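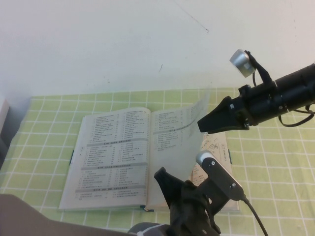
The big mechanisms handbook, open at the contents.

Questions I get about reading thick technical books

I'm Domenica, and I write up my reading notes for the Pikville study group. These are the things people keep emailing me about!

Do you really read the contents pages first?
Yes, every time. In a handbook this dense, the contents pages are the map. I give them 15 minutes before I touch a chapter, and I go through them twice (once fast, once with a pencil nearby). The gray bands mark where a new section starts, so on the fast pass I only read those.

I don't read Chinese. Can I still follow along?
Sort of! The section numbers do a lot of the work, and once you know a few words like 机构 (mechanism) you start spotting them all over. Naledi Matlala began with no Chinese at all and kept a little word list, which had 161 entries by October.

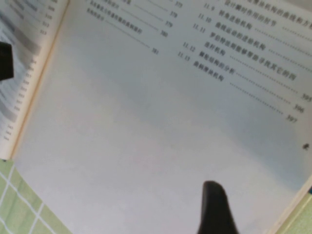 What if I only care about one topic?
Then find its number, write down the page, and go straight there. I'd still read the entries on either side, though. Ratchets and linkages tend to live close together in these books, and the neighbor is often the one you needed.

How do you turn pages without creasing them?
Top outer corner, slowly, and let the sheet stand up by itself a moment before it goes over. Thin paper likes to bring a friend along, so check the page number after each turn.

Do I need a book stand?
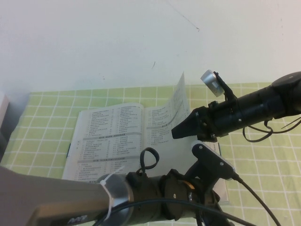

I've tried two and gave both away. A table and a cloth are plenty for me, and a cloth is kinder to a cover than bare wood. A checked one like the light green one here is handy too, as you can line the spine up with the squares if a crooked book bugs you (mine usually ends up at a bit of an angle anyway). Marthinus Mtshali swears by his stand, so if your neck gets sore, ask him instead.

Can I borrow your notes?
Sure, just email me and say which chapter. The first 100 pages are typed up, and the rest is still in my handwriting, so good luck with that part!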